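Workshop notebook, Etora
Friday, December 15, 2023

Spent the whole morning on the bus. The bus! It is the slowest thing in Dilldale and people love it more than any of the sports cars, so of course it's the one that flips over when you clip a curb. Bevan had a go at it on the old tablet and landed it on its roof outside the bank three times before his coffee was cool enough to drink. I lowered the center of mass a bit, then a bit more, and now it leans like a boat but stays up (mostly). Mass is at 2000 in the settings file, leave it there please, I know it looks wrong.

Curb height is the other half of it. Malachy thinks the curbs on the Mestthorpe map are taller than on the others and I think he's right, but I haven't measured them yet. 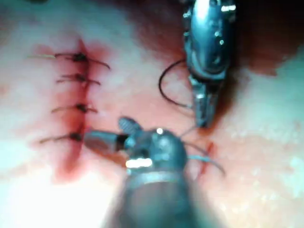 Police chase

Still too easy. You get to four stars, drive into the parking garage, wait, and they all forget you. I bumped the search radius from 140 to 183 and tried it on the docks map. Much better! They come up the ramp now. One of them also drove straight through a wall, so there's a hole in the collision mesh on level two of the garage, left of the elevator. Dymphna, that's your mesh I think? No rush, but before the next test build if you can.
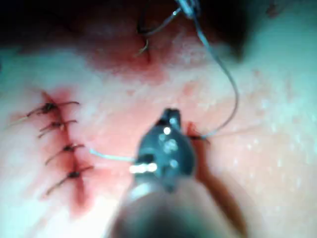
Closed incision with its four sutures, instrument tip beside them.

Baltasar wants the sirens to get louder as they close in. I tried it with the volume tied to distance and it's great fun for one car and awful for five. Going to cap it at the nearest two and see.

Split screen

Fiachra found that if player two quits while in the helicopter, player one gets the helicopter camera and keeps their own car controls. We laughed a lot and then I logged it as bug 408. Same thing doesn't happen with the boats, I checked all of them.
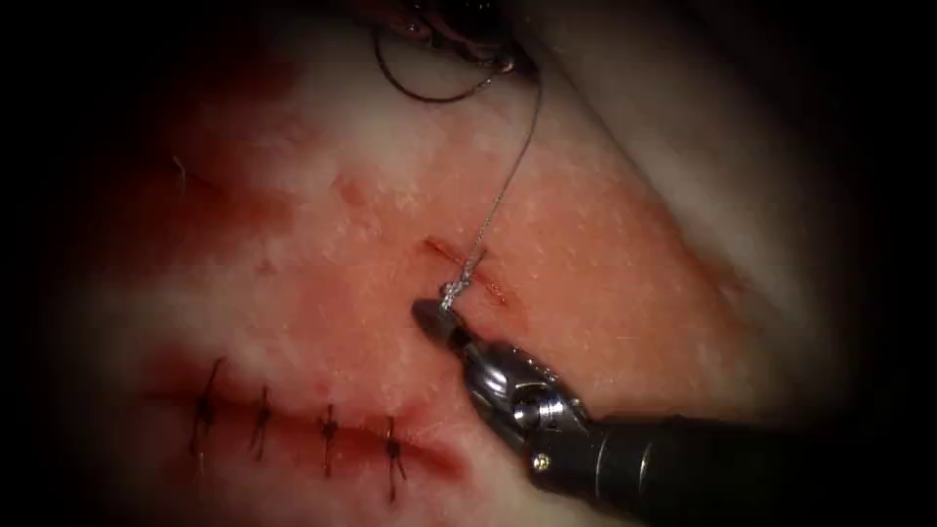
Silver wrist and dark jaws at the tissue, light gray thread by the tip.

The save slots have been weird since August and I finally know why: the autosave writes the garage list before the money, so if the phone locks at a bad moment you keep the car and the cash. Swapped the order. Old saves load fine on my phone, need somebody to try them on a tablet.

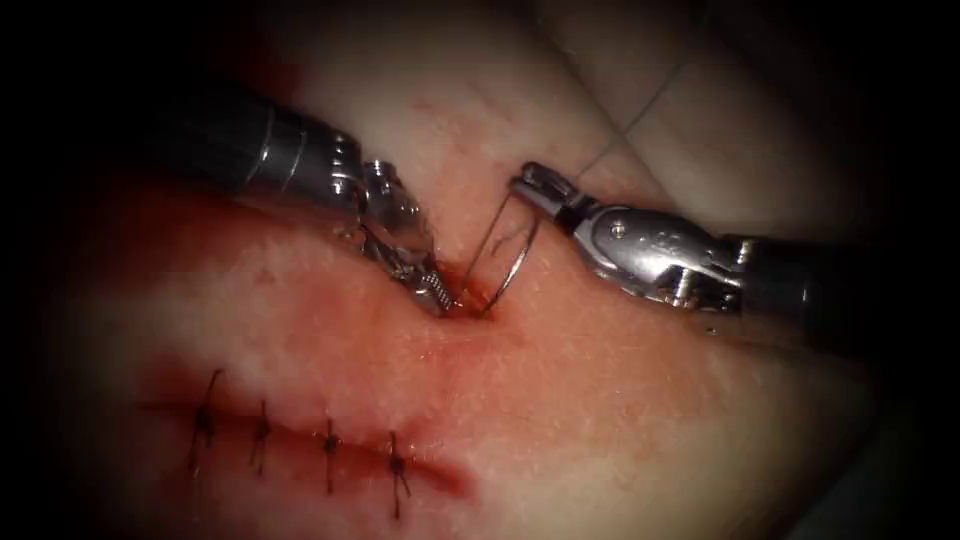

For Monday

Measure the Mestthorpe curbs.
Siren cap, nearest two.
Ask Dymphna about the garage wall.
Try the bus with a full load of passengers, and take it down the big hill by the stadium.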